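Gindow Planner, a review from somebody with a very small budget

I put off buying this for most of a year. The Gindow Planner is a piece of software that lets you lay out a robot cell on your computer, run a job in it, and get a shopping list at the end. A year of it costs 440 dollars for one seat. My shop is two benches and a back room, so that's real money to me, and I wanted to know if it would save me from buying the wrong arm.

The job I tried it on is dull. We pack stationery sets for Birnar, and part of that is lifting a pen out of a cup and getting it to a box. People get sick of it by lunch. I wanted to know how much reach I'd need, what kind of gripper, and how big a table, before I talked to any dealer. Setup took me one long Friday evening, mostly because I kept fiddling with the floor and the walls (you can have carpet and a baseboard if you want them, and I did want them!).

The library is better than I expected for everyday objects. Cups, pens, boxes, bins, all there, and you drag them where you like. The arms come with their grippers as separate line items, so you can swap one and watch the total change. That part is great. I went through three grippers in ten minutes and saw right away that the fancy one was eating my budget for nothing.
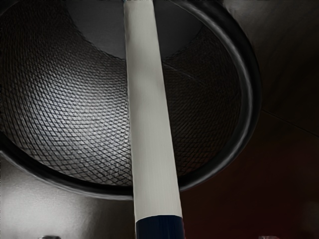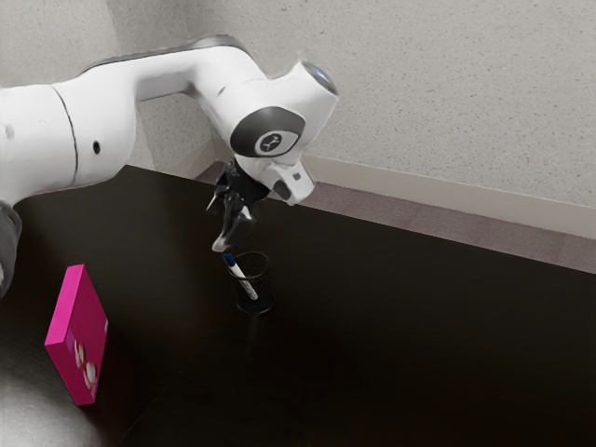 Arm, gripper, cup and box on the dark tabletop.
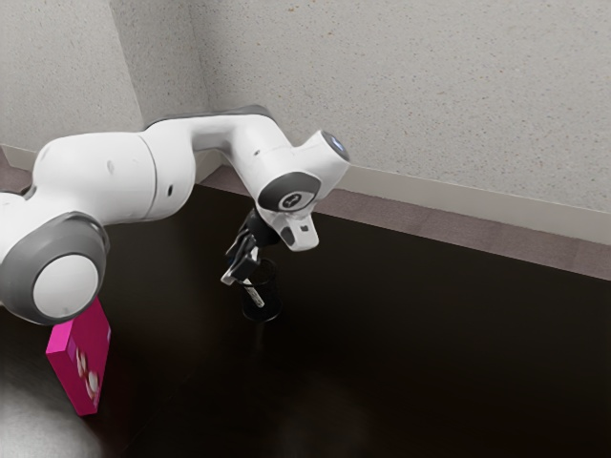
My first plan had the arm on a much bigger table, with room for a second station later on. The planner let me price both versions side by side, and the smaller table won easily. I'd been ready to spend 807 dollars on a steel bench I had no use for yet. So you could say the software paid for its first year right there, although I'd probably have talked myself out of that bench anyway. Probably.

Now the grumbles. The cost sheet is only as good as the numbers you type in. It knows the arm and the gripper, but it has no idea about wiring, air lines, guarding, or the day you lose moving everything around. I added a line called "other stuff" and put about 13 percent in it, and my friend Senyo Essien, who has bought more of these than I have, laughed and told me to double it. I did. There should be a built-in prompt for this, because a first-time buyer is exactly who will forget.

The other thing is camera views. You can put a view pretty much anywhere, even right down over the cup, and that's handy for checking clearances. But saving them is a pain. Each one gets a long number for a name and you can't rename it from the list - you have to open it, go into settings, and come back out. I had a pile of them by the end and lost track of which was which.

Export is fine. I sent the parts list to a dealer in Sovville and they quoted from it without asking me to redo anything. I also tried Từ, which is cheaper at 77 dollars a month if you only need it for one project. It has a nicer parts list but the motion preview was choppy on my old laptop, and I couldn't change the gripper without starting the job over. If you only want a price, go with that one. If you want to poke at the layout for a few weeks first, the Gindow is worth the extra.

Would I renew? I'm not sure yet. Once the arm is bought I won't need it until we add the second station, and there's no way to pause the license. I asked support about it in March and they said they'd pass it along. Four stars, and I'd go up to five if they fix the view names.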